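Relatório de progresso -- Oficinas de leitura em voz alta Nurilport
Período: de fevereiro a maio
Para: Fundo Skaltenell, a/c de Stuart Mottram

Caro Stuart,

Que trimestre! Quando escrevemos a proposta, contávamos abrir as oficinas em três bibliotecas e ver se aparecia gente. Em maio já funcionávamos em cinco, com 43 leitores inscritos, e a de Ersoy teve de passar para a sala grande do primeiro andar (a pequena não dava para tanta cadeira).

O formato manteve-se. Cada grupo escolhe um livro, lê-o em voz alta ao longo de 6 sessões e grava o último capítulo. A grande surpresa foram os contos tradicionais, que tínhamos posto na lista quase por descargo de consciência e que acabaram escolhidos por dois grupos. A Sibel Kılıçarslan, que coordena as sessões da noite, começou a pedir aos participantes versões ouvidas em casa, e daí saíram nove gravações que não estavam previstas e que gostávamos muito de incluir no arquivo sonoro.

Nem tudo correu ao ritmo planeado. A compra dos microfones atrasou-se e as primeiras gravações de março têm eco. Vamos repetir duas delas em junho, com os mesmos leitores, que aceitaram logo. O transporte para o grupo de Fliludier também custou mais do que o orçamentado; compensámos com a verba de impressão, que sobrou, e o mapa de despesas segue em anexo.
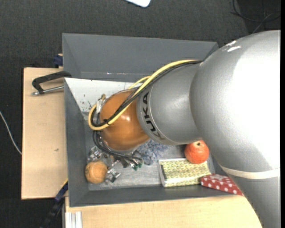

Ler em voz alta pede textos que caibam na boca, e por isso estamos a preparar com os grupos um caderno de leituras curtas sobre coisas do nosso tempo: receitas, cartas, notícias, instruções. Uma das páginas novas é sobre palavras que se leem a custo. Uma palavra difícil serve de aquecimento: primeiro letra a letra, depois de uma vez, cada vez mais depressa. Segue-se um trava-línguas e só então o texto da sessão.

Até setembro queremos fechar o caderno, concluir as gravações em atraso e abrir o sexto grupo, desta vez de manhã -- já há lista de espera! Precisamos da sua resposta sobre a transferência da verba de impressão antes de encomendar as capas.

Um abraço de toda a equipa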